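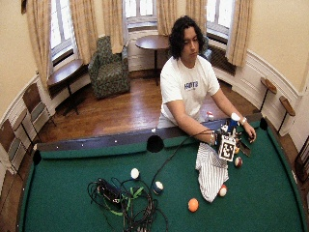
Pool table, week one

So the table is in. Green felt, dark wood rails, the little white dots along the edge that I still don't know how to use. Ngaio Donnelly let me have it when she moved out to Tapsell and I paid more for the van than for the table.

Cables in a heap on the left end, a bright green strap somewhere in the middle of them, a stripy cloth hanging in folds over the felt. Five balls out and the rest who knows. A flat surface in this house lasts maybe 2 hours.

Measuring

The guy at Pestley said leave 36 inches behind the cue at the very least. We don't have that on the window side. We have a short cue for the window side now. Fine for straight shots, terrible for anything else, and you will hit the blind. I have hit the blind.

Leveling took a whole evening. Folded cardboard under one leg, then under the opposite leg, then none of it, then cardboard again. Everything still drifts a tiny bit toward the corner pocket by the door – Aitana calls that one the drain and aims for it no matter what she's playing.

Felt

Had a quote for new cloth, 120 plus fitting. Not yet. The old felt is ok, bit slow, and I'd rather get a proper brush first. Aitana Carretero (yes same Aitana, she has opinions) swears by brushing one direction only, head to foot, no circles. I was doing circles. Also no drinks on the rail, I mean it this time, I've put a side table there for exactly that.

Still to do

Cable box for the cables. A real one with a lid.
Chalk holder – theres chalk on everything I own
Light. The Nolora one is nice but hangs too low, you'd headbutt it breaking
Find the 8 ball, kind of importnat

Best run so far is three balls and one of those was a fluke off the cushion. More when the light's up, probably August.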